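Category: Research Article | Robotics and Automation

4.2 Equipment planning and unit costs

The budget for the collection phase was set before any household had been recruited, and it was set too low in two places. This section reports what was bought, what was rented, and how the figures moved between the first plan and the one finally approved. It is intended for groups preparing a similar program with hand-held grippers in private homes, where the purchase price of the hardware is only part of the spend.

The original plan, drafted by Barta and Nwosu in December, assumed that each household would receive a single gripper and that one person would work alone with it. Pilot sessions at the Kirker site changed that assumption. Many of the tasks on our list (folding cloth, opening packets, clearing a dining table) are normally done with two hands, and participants working with one gripper used their free hand to steady the object, which made those recordings unusable for our purposes. The unit of purchase was therefore changed from one gripper to a kit of 2 grippers, with cables, spare fingertip pads and a padded case.

Quotes were sought from three suppliers. Mulilance offered complete kits at $719 each, including freight and a twelve-month replacement warranty. Workex quoted $585 for the same contents without the warranty, and $682 with it. Thoroddsen would supply only in lots larger than we could store and was not considered further. All prices are in Canadian dollars before tax. We took the Workex offer with the warranty. The difference of $97 per kit over the unwarranted price was argued at some length, and Snorradóttir's repair log from the pilot settled the matter: the linkages held up well, but cables and fingertip pads did not.

Homes also differ from the laboratory bench in ways that affect what has to be purchased. Figure 3 was recorded at a table in use during collection, with the gripper pads open over a crumpled cream cloth and a second device held up at the left. The table is shared with a round cooking plate, a white box and a soft package, and the refrigerator and display cabinet are in the same room. We had budgeted for folding work tables to be carried to each home. These were dropped from the plan after the pilot, and participants used their own furniture from then on. 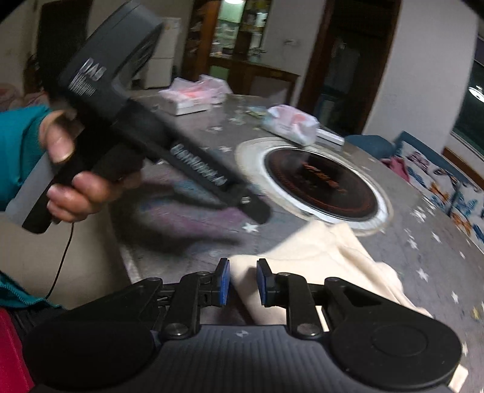

Vol. 14, No. 2, p. 38

Figure 3. Hand-held grippers at a household table. The near gripper is open, with a blue pad on each fingertip; a second device is held in the hand at left, with a thin black cable hanging beneath it.

Removing the tables freed money for three items that had been left out of the first plan. The largest was storage. Hallgrímsson had estimated drive capacity from bench recordings, which were short and had few interruptions. Sessions in homes ran longer, and participants often left the device recording while they moved things out of the way or answered the door. The storage line was doubled at the first review and was not exceeded after that.

The second item was cabling. Our devices were used with cables attached, and the lengths supplied in the kit suited a person standing at a bench. In a kitchen or dining room the same person walks to the counter and back. Longer cables were bought for every kit, along with clips to keep them clear of sleeves and table edges. The cost per cable was small, but the order was placed late and delayed the start in several homes by two weeks. We would now place it with the kits.

The third was travel time for support staff. Bech made all of the first delivery visits, and the plan had allowed her half an hour in each home. In practice, setting up the devices, checking that both opened and closed fully, and going through the consent form took most of a morning. The staffing line was rewritten to allow for this, and delivery and training were combined into one visit to save a second trip.

Depreciation was handled simply. Kits were written off over two years, with no resale value assumed. Fingertip pads were treated as consumables and charged to the month in which they were replaced. Replacing only the worn side of a pair was tried for a short period to save money and then abandoned, as the new and old pads did not meet evenly and the participants complained of dropping thin items.

Renting was considered for the full program. At the rates offered to us, a rented kit became dearer than a purchased one in the ninth month, and the rental terms did not cover damage in private homes. Shorter programs may come to a different answer. We did rent charging cabinets for the depot, where the units stay in one place and the risk of damage is low.

The main weakness of the approved plan was its contingency, which was calculated on hardware alone. Most of the overruns came from labour and freight. A contingency taken on the whole program budget would have covered them without a second approval, and we have used that method in the plan for the next phase (Section 6.1).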